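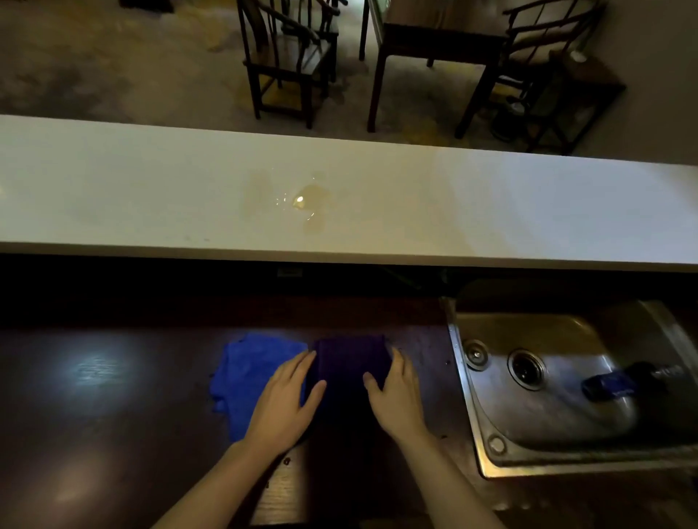 A folded purple cloth on a wooden counter, with a blue cloth beside it.

Ruris announce third album, Larnham, on Plisero

Dec 14, 2024

Ruris will release their third album, Larnham, on their own label, Plisero. It will come out on vinyl, on cassette and as a download. The vinyl is limited to 500 copies and will not be repressed. There are 100 cassettes, sold only through the label's shop and at concerts.

The album has nine tracks and runs for a little under forty minutes. The music was written for two voices, harmonium, electric bass and an old string synthesiser that the duo have used since their first recordings. Drums appear on two songs only. Most of the vocals were sung together into one microphone, and the few overdubs were kept for the last stage of the work.

Larnham is named after the village where the songs were written over two winters. The recording was done there too, in the downstairs rooms of a rented house, and the tracks were then taken to a studio for mixing. Several pieces keep the sound of the house, including a stair that creaks through the second half of the title track.

The first single, Harju, is available now. It is the shortest song on the record and the first to be finished. It began as an instrumental for a short film, and the words were added a year later. The B-side is a longer version without voices, which will not appear on the album.

Ruris started as a home recording project and played their first concerts in small galleries and bookshops. Their debut was a cassette of about 300 copies, which sold out and has since been made available as a download. The second album was the first to be pressed on vinyl and brought in the string synthesiser as a main instrument. The duo set up Plisero to put out that record, and the label has since released two EPs by other artists.

The sleeve for Larnham was printed by hand in two colours. Each vinyl copy comes with a folded lyric sheet and a download code. The cassette has the same track order, with the single version of Harju added at the end of side two.

Concerts will follow the release, with dates to be given on the label's mailing list first. Ruris will play the album in full, with a third musician on bass and percussion.

Advance copies, lyrics and press pictures can be requested from Plisero. Radio stations may play Harju from today. The other tracks are held until the day of release.

Sign up to the Plisero newsletter for release news and concert dates. You can unsubscribe at any time.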